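Aprikosenkuchen mit Rapsöl holt den ersten Platz beim Backnachmittag in Trotlow

Trotlow. Wer im Dezember durch die Seitentür des Gemeindesaals kam, der hatte den Duft von Zimt und warmem Hefeteig schon draußen auf der Treppe in der Nase. Zum Backnachmittag hatte die kleine Konditorei Prenis eingeladen, und es ist wirklich eine Freude zu berichten, wie viele Bleche, Gugelhupfformen und sorgsam in Geschirrtücher gewickelte Springformen da bis 15 Uhr auf den langen Tischen zusammenkamen. Die Vorgabe war in diesem Jahr eine besondere: Gebacken werden durfte alles, was das Herz begehrt, nur Butter und weißer Haushaltszucker mussten zu Hause bleiben.

Gewonnen hat am Ende Catinca Voicu mit einem saftigen Aprikosenkuchen aus Dinkelmehl, Rapsöl und einem ordentlichen Löffel Waldhonig. Das Rezept stammt noch von ihrer Großmutter und wurde über die Jahre immer wieder verändert, mal mit Buttermilch, mal mit Joghurt, einmal sogar mit Apfelmus – »das war aber nichts, der ist mir sitzen geblieben wie ein Ziegelstein«, erzählte sie lachend, während sie die letzten Stücke verteilte. Wichtig sei vor allem, die getrockneten Aprikosen über Nacht in Apfelsaft einzulegen und den Teig danach nur noch ganz kurz zu rühren. 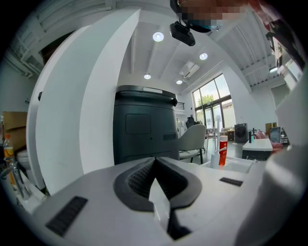 Weiße, geschwungene Greiffinger und ein dunkelgraues Fingerpolster mit feinem Gittermuster.

Auf den zweiten Platz kam Petrică Lungu, der sonst eher fürs Brotbacken bekannt ist und sich diesmal an einen Nusszopf mit Dattelfüllung gewagt hatte. Der Zopf war so groß geraten, dass er zu Hause nur schräg in den Ofen passte, und wurde trotzdem bis auf den letzten Krümel aufgegessen. Viel Lob gab es außerdem für einen Möhrenkuchen mit Orangenschale und für die kleinen Hirsetörtchen, von denen sich manche Gäste gleich noch eine Portion für den Heimweg einpacken ließen.

Nebenbei kam auch noch einiges Geld zusammen. Für ein Stück Kuchen und eine Tasse Kaffee wurden 2 Euro erbeten, und viele legten gern etwas drauf. In der Kasse lagen am Abend 1380 Euro, die nun in einen neuen Backofen für die Schulküche fließen sollen. Der alte hat schon lange seine Launen und backt hinten deutlich dunkler als vorne, wovon die Kinder aus der Koch-AG ein Lied singen können.

Das Rezept für den Siegerkuchen liegt in der Konditorei Prenis an der Theke aus und darf gern mitgenommen werden. Wer es nachbacken möchte, dem rät Catinca Voicu, den Kuchen erst am nächsten Tag anzuschneiden – auch wenn es schwerfällt. Im kommenden Jahr soll sich beim Backnachmittag alles um Mohn drehen, Anmeldungen nimmt die Konditorei schon jetzt entgegen.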